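3.2 Where people put the mug

Readers who have followed us this far will know that we are fond of mugs. They are the one thing that turned up in every home we visited in Etdale, and they are also the thing people were happiest to talk about (more so than plates, which seem to leave everybody cold). In the kitchen visits reported in Section 2, people told us at some length where a mug ought to stand on a counter, and very often what they told us was not where their mugs stood when we looked. We wanted a way to look at placement with the rest of the kitchen taken away, and so we turned to a plain surface with a simple set of divisions.

The surface is easy to make and we would encourage others to try it. We cover a table with brown kraft paper, pulled as flat as it will go, and then divide the paper into large rectangular cells with blue painter's tape. We tried pencil lines first, but they vanished under the evening lights, and a printed mat from Gerlach was so handsome that people were shy of setting anything down on it! The tape is cheap and cheerful, it lifts off again when a layout needs changing, and it can be seen from any side of the table. A mug resting in the open part of a cell is recorded under that cell. A mug resting over a line is recorded as a straddle, and we note which line it covers and which way the handle points.
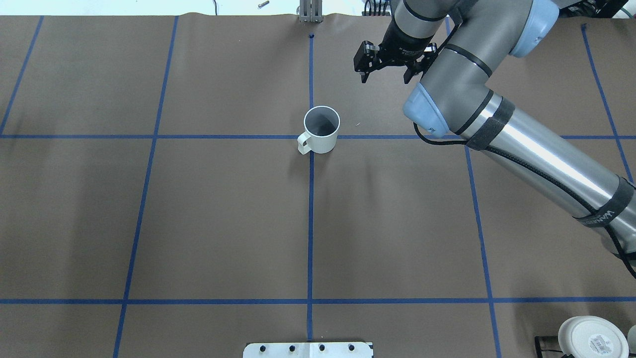

Figure 4. Taped paper surface with a white ceramic mug straddling the central vertical line, handle to the left.

Straddles gave us more trouble than anything else in the coding, and we spent a good part of July going back and forth over them. The placement in Figure 4 shows the difficulty nicely. With respect to the long horizontal strip there is no argument, as the mug stands just above it. With respect to the central vertical strip, though, it belongs to neither side, and an early version of our scheme would have forced the coder to pick one. Shuk-fan Lu and Chun-yin Mok coded the first 50 placements separately under that early version, and when they sat down together they found that nearly all of their disagreements were of this sort — one of them had been going by the rim and the other by the handle. We now go by the rim alone for position and keep the handle as a separate entry, which both coders found a good deal more restful.

The full set holds 200 placements, all coded under the revised scheme, with 10 of them set aside for training new coders. Handle direction is written down as seen from above, using left, right, toward the near edge and toward the far edge. We did consider finer angles, and Zerrin Uysal made a very pretty paper dial for the purpose, but the four plain directions matched the way people had spoken in the visits ("I like it facing the kettle side") and we were glad to stay close to their words. Shadows are ignored throughout. A soft shadow can reach well past the foot of a mug and make a placement look closer to a line than it is, so coders are asked to settle on the rim before they look at anything else.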